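Denim Care and Alterations: Frequently Asked Questions
Brastport Garment Service
Last revised 17 March 2023

Do jeans need to be washed before hemming?
Yes. Wash and dry them the way you plan to in the future. Cotton denim that has not been preshrunk can lose length in the first wash, and a hem set before that point will end up too high. Raw denim should be soaked at least once before measuring.

What water temperature should I use?
Cold, up to 30 °C for dark or raw denim. Pale and heavily worn denim tolerates 40 °C. Turn the garment inside out, close the zipper and all buttons, and use a short spin.

How should jeans be stored between wears?
Fold them in half along the seat seam, then once or twice across the leg. Hanging by the waistband is acceptable for lightweight fabric. Heavy denim may develop clip marks.

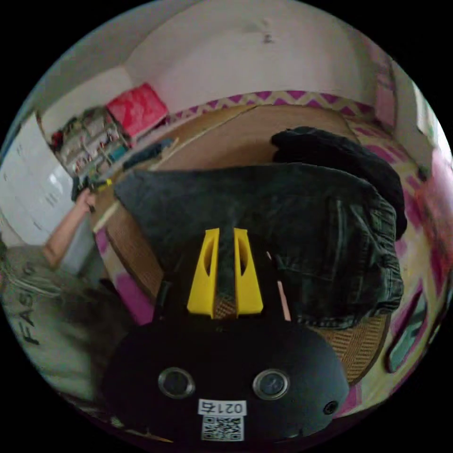
Dark denim jeans, folded.

Will dark denim stain other fabrics?
It can. Indigo sits mostly on the outside of the yarn and rubs off under friction, more so when damp. Keep new dark jeans away from light upholstery and bedding until the rinse water runs clear. Vinegar and salt do not fix indigo in any reliable way, and we do not recommend either.

Can you keep the original hem?
In most cases. The factory edge is cut off, the leg is shortened, and the edge is sewn back on. A narrow seam remains just above the hem. The method works for reductions of 2 cm or more. It is not suitable for strongly tapered legs. Ask for Lajos Pintér at the Hegedűs counter if you are not sure which type you have.

How do I measure the waist?
Fasten the jeans and lay them flat with the front and back waistbands level. Measure straight across the top edge and double the figure. Do not stretch the fabric. Write the result on the order form in centimeters.

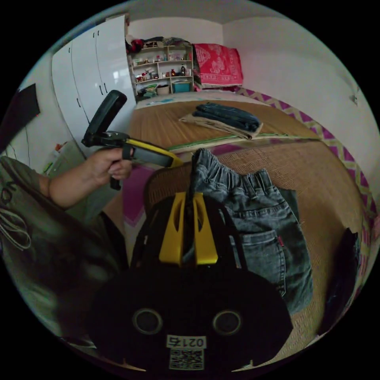
Gray jeans with faded whiskering.

How much can a waist be taken in?
Up to 5 cm at the center back seam. Beyond that the rear pockets move too close together and the side seams have to be opened, which is charged as a separate job (code 271).

Do you repair worn inner thighs?
Yes, if there is sound fabric around the damaged area. A backing patch is fused and then darned by machine. Ripped stretch denim is assessed in person.

Who do I contact about an order in progress?
Write to Roman Głowacki at the workshop desk and quote your ticket number. Orders not collected within 50 days are moved to the Brondano depot and must be requested from there.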